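4.2 Recipe texts and how home bakers change them

The second part of our study looks at frozen desserts made without an oven. We chose this group because the recipes are short, they circulate widely between households, and the bakers change them freely. From the Pondetti collection we took 900 recipes for frozen pies, icebox cakes and semifreddo. Each one had to name its ingredients with amounts and give a freezing time. Recipes which only said "freeze until ready" were put aside and are treated in Section 5.

For every recipe we compared the printed version with the notes that home bakers left under it. More than 3,000 notes were read by two coders. When the coders did not agree, the note was discussed with Ottilie Mayrhofer, who has baked professionally and could often see what the writer meant. For example, "I let it sit" may refer to the filling before freezing or to the finished pie before cutting, and these are two different changes.

The most frequent change concerns sugar. Bakers reduce it, sometimes by half, and then write that the filling became too hard to slice. This is expected, as sugar lowers the freezing point of the mixture. Only few of them connect the two things in their notes. The second change concerns the crust. Where the recipe asks for a bought crumb crust, many bakers in the Brullton group press their own from cookies and butter, and they freeze it for 60 minutes before filling. In the Taden group the crust is more often left out, and the dessert is frozen in a loaf pan.

Finishing steps are described less carefully than the filling. A chocolate coating, for instance, is "put on", "spread" or "painted" with no word about the tool. We counted 59 notes in which the writer names a brush, a spoon or a spatula for this step. The small number makes a comparison between groups difficult — we report it only for completeness.
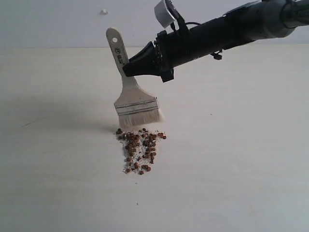 Figure 3. Wooden paintbrush held at a tilt in a black gripper.

The wording of time is also of interest. Printed recipes prefer a minimum, such as "at least four hours". The notes prefer an event: overnight, before the guests come, after church. Following Talebi, we call these anchored times. They occur in both groups, but in Brullton they are mostly used for the freezing and in Taden mostly for the thawing. One possible reason is the size of the dessert, because a loaf needs longer on the counter before it can be cut. We could not test this with the present material, as the notes seldom give the size of the pan.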